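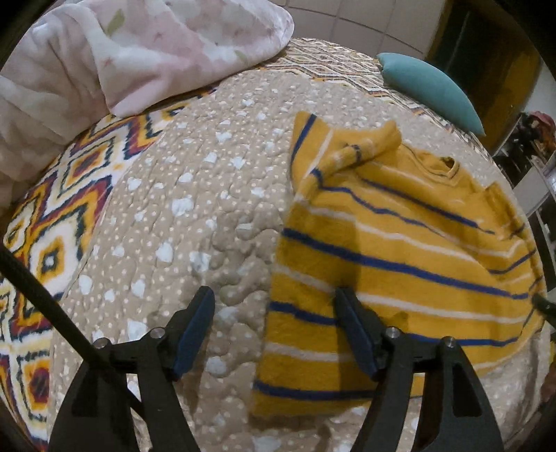 How to Fold a Striped Knit Top on the Bed

A bed is a good place to fold knitwear. It is wide, it is soft, and you can spread a top out to its full size without a sleeve hanging off the side. The method below works for any long-sleeved knit top of light or medium weight. Stripes make it easier, as you can use them as a ruler.

It takes a minute or two per top once you know the order. The first few will be slower.

What you need

A made bed or another flat surface at least as wide as the top with both sleeves out
A clothes brush or lint roller
A drawer or shelf cleared to the depth of the folded top

Before you start

Check that the top is fully dry. Feel the neckline, the cuffs and the underarm seams, where the knit is thickest. If any of those feel cool, leave the top out for a few more hours.

Pull the bedspread smooth and move blankets and cushions up to the head of the bed or off to one side. You don't have to strip anything. A quilted spread will do, but the puffy parts push up under the fabric and can make a straight fold wander. If yours is very raised, lay a bath towel or a flat sheet over it first. Choose one that doesn't shed. My old Lusitz towel left white fluff on everything dark and had to be retired to the garage.

Step 1. Lay the top face down

Hold it by the shoulders, let the body hang for a second, and lower it onto the bed front side down. The back of the neck should be facing you, with the hem nearest to where you are standing. Don't drop it in a heap and pull it into shape afterward. Knits stretch when you drag them.

Step 2. Untwist the sleeves

Sleeves are where most of the trouble is. They come out of the wash twisted, or they fold back across the body and roll up on themselves. Put one hand flat on the shoulder seam to hold it still. With the other hand, take the cuff and turn it until the stripes run straight across the sleeve from edge to edge. Then lay the sleeve out to the side. Do the second sleeve the same way.

If a sleeve has turned partly inside out, reach in from the cuff and pull it through before going any further.

Step 3. Line up the side seams

Run your hands down both sides from the underarm to the hem. On a striped top, each stripe should be level from left to right. If the stripes sag in the middle, lift the hem and set it down again. If one side is higher than the other, the body is twisted, and a small tug at the lower corner will usually bring it back.

Some tops are knitted slightly off and never come level. I have a Prisska pullover like that. Get it close and carry on.

Brush off any lint or hair now, while the fabric is flat.

Step 4. Fold in the first side

Picture a line from the middle of the shoulder straight down to the hem. Fold the side of the top over on that line, sleeve and all, so the sleeve lies across the back. The stripes on the folded part should sit parallel to the ones underneath. That is your check that the fold is straight.

Now turn the sleeve down so it runs along the folded edge toward the hem. There will be a small triangle of cloth at the shoulder. Press it flat with your palm.

Step 5. Fold in the second side

Repeat on the other side. You should have a long rectangle, the same width at the top and the bottom. If the sleeves are long enough to reach past the hem, fold the cuffs back up.

The two sides can meet in the middle or overlap a little. Wider tops will overlap more. Try to keep both sleeves from lying on top of each other, or you get a thick ridge that shows on the front later.

Step 6. Fold up from the hem

For a shelf, bring the hem up to just below the neckline and stop there. One fold is enough and leaves the fewest creases.

For a drawer, fold the rectangle in thirds. Bring the hem up a third of the way, then fold again so the bottom edge lands near the collar. The result should be able to stand on its folded edge. If it slumps, the folds are too loose — open it up to the end of Step 5 and press the air out before trying again.

Step 7. Turn it over and put it away

Flip the bundle so the front is facing up and smooth the neckline with your fingers. A ribbed neck can be pushed back into a round shape at this point.

On a shelf, keep piles to five or six tops, heaviest at the bottom. In a drawer, stand them in a row so you can see the edge of each one. My neighbor Lourenço Antunes files his by color, which looks nice but takes longer than the folding.

Common problems

The folded top is wider at one end. The first side fold was made at an angle. Unfold both sides and follow the stripes more closely.

There is a crease down the front. Either the top was folded face up or it has been under too much weight. Hang it in the bathroom during a shower, then lay it flat until dry.

The shoulders have bumps. Those come from hangers. Dampen them lightly, smooth them down by hand and dry the top flat before you fold it.

Thick knits

Chunky sweaters don't take thirds well. Stop after Step 5 and fold once, or roll the rectangle loosely from the hem to the neck. Rolled sweaters need a deep drawer — measure yours first.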